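Questions I get about the block bin

What are you collecting, exactly?

Demonstrations. I steer the arm by hand through one little job (get a block, move it, let go), and the computer saves the joint positions and the video together. One go is one example. The project is called Mallum and the goal for this round is 600 of them, all done in the same bin so the learner has a fighting chance.

Why so many?

I asked that too, when I started! With 80 it would go to the right part of the bin and then dither. The more different starting layouts it gets to see, the less it dithers. I'm hoping 600 is plenty. If it isn't, I'll be back at the bench in October with a big thermos.

How long does one take?

About 40 seconds once you've got your hand in. My first few were much slower and pretty wobbly.

Do you keep the bad ones?

Depends on the kind of bad. If I fumble a grasp and then fix it, I keep it, and I put "recovery" in the notes. If I bump the wall hard enough that the arm stops itself, I bin it (sorry) and start over.

Can I come and drive?

Yes please. New drivers do 8 practice runs that don't get saved, then you're on the real thing. Book through the Akham page and pick any grey slot. Green ones are taken.

How do you set up the blocks between runs?

Prilulier, our little scheduling script, gives a rough layout and I copy it by eye. Some touching, some on their own, a few hard up against a wall. The wall ones are my least favourite, there's just so little room for a finger to get in beside them. Don't tidy them into rows unless the layout says so.

Does colour matter?

For this round, yes. The label for each run says red or green, so please read it before you start moving. I've mixed them up more than once and had to go back and fix the labels after.

Where does the data end up?

On the Begum drive, in a folder for each session. Copy it over before you log off, and check the video plays right to the end.
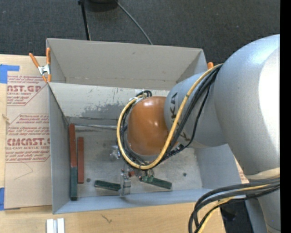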